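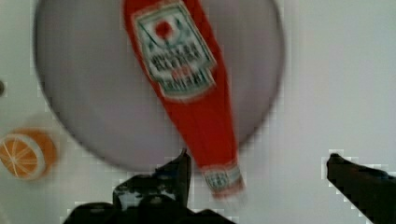 5.3 Failures with the ketchup bottle

Most of the objects in our kitchen set gave the Ikard policy little trouble. The ketchup bottle was the exception. We ran the bottle task 62 times on the Dimton table, and 8 of these runs ended in what we call a late release: the gripper command was given to open, the fingers opened, but the arm began to move away before the bottle was fully free. In the worst of them the bottle turned against one finger and the arm went into a protective stop. No part was damaged, but the run had to be ended by hand and the joint torque log was lost, because at that time our logger wrote to disk only at the end of a run.

The wrist camera was the first thing we examined. The policy takes its decision to open mainly from this view, and during fast motion the view is poor. In Figure 1 the bottle and its label are strongly blurred, while the toy orange slice at the left is comparatively sharp. The word on the label can be still read by a person, upside down, but the position of the cap against the white table is difficult to judge. The overhead view does not have the same weakness. In Figure 2 the bottle lies over the plate with the gripper pointing at it from the right, and its outline is easy to separate from the plate.
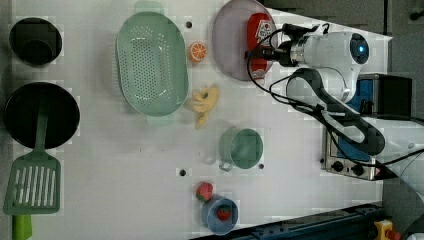
5.4 Search for the cause

We had three suspects: the blur, a delay between the two camera streams, and the finger itself. To test the delay we replayed 1,000 stored time steps through the Shao synchroniser and compared the stamps. The wrist stream was sometimes 60 ms behind the overhead one, and this happened more often in the failed runs.

The finger was harder to judge. From the side camera (Figure 3) one long finger can be seen reaching just past the bottle, close to the plate. 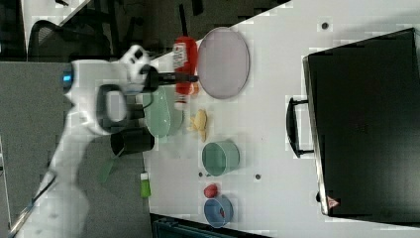 With such a reach, a small turn of the wrist before the fingers are open moves the tip by a large distance. We therefore believe that the delay and the finger length act together — neither of them alone gave us a late release when we tried to provoke it.

The layout of the table also has some influence. Figure 4 gives the overhead view with the gripper partly over the bottle, which lies just right of the plate. From this camera the gripper hides a part of the bottle, so in this phase the policy depends even more on the wrist image.
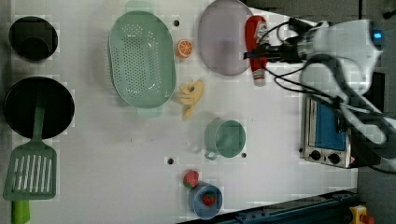 We made two changes. The Nernero controller now holds the wrist still after each open command until both camera stamps are newer than the command, and the torque log is written continuously. The red stop button stays within reach of the operator during all bottle runs. We did not retrain the policy, and the failed runs remain in the results of Section 5.2.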